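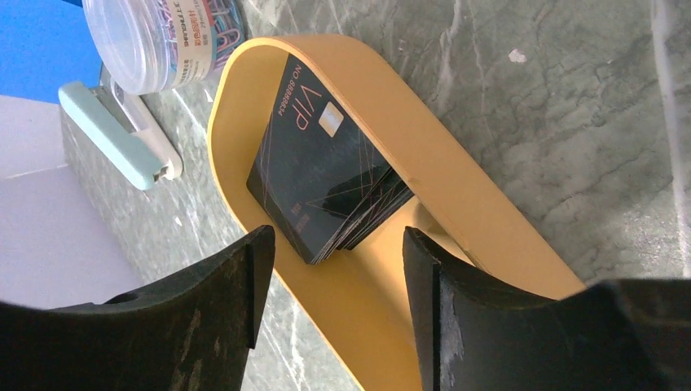
Equipment Planning Meeting: Minutes, April

Present: Rhun Kemeys (chair), Trefor Maddocks (minutes), bench team, purchasing
Start: 2 p.m.

1. Minutes of last meeting
Approved with one change. The Temba quote was for fingers only, without mounting screws.

2. Gripper fingers
Rhun reported that card handling is wearing through fingers faster than the budget allowed. Temba offers replacement pairs at $217. Vumeneo offers a coated pair at $452, delivery included. Trefor asked if the coating changes the grip on thin plastic. Vumeneo has not answered that yet.
Agreed: buy two Temba pairs now. Hold the Vumeneo order until a sample pair has been tried at the bench.
Action: Trefor to request the sample.

3. Card and sleeve tasks
The bench team wants to keep stacked cards in a tray and sleeves in a card holder as the two standard tasks. Purchasing asked for one supplier for all small items. Bundow can supply cards, trays and holders on a single account. Spending limit for consumables set at $200 for the quarter, to be reviewed if sleeves need replacing more often.
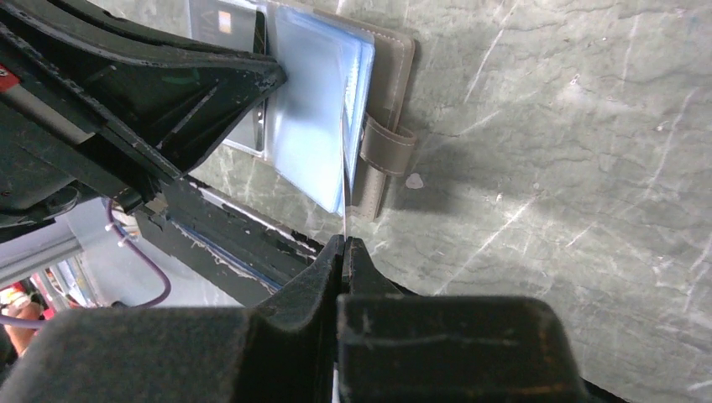 Item 3: sleeve task, plastic sheet held between the fingertips at the open card holder.

4. Second arm, Vimville site
Rhun would like a second arm in next year's plan. Purchasing needs the floor layout and power needs before asking for prices. No figure was agreed. Cable routing to be included in the layout this time.
Action: Rhun to send the layout to purchasing before the next meeting.

5. Other business
Spare cable clips are low. Add to the Bundow order.

Meeting closed 3:10 p.m.

Search minutes and papers
Enter keyword Go

Recent items
Equipment Planning Meeting: Minutes, March
Consumables order form
Vimville site: room bookings

This site uses cookies to remember your settings. Accept | Manage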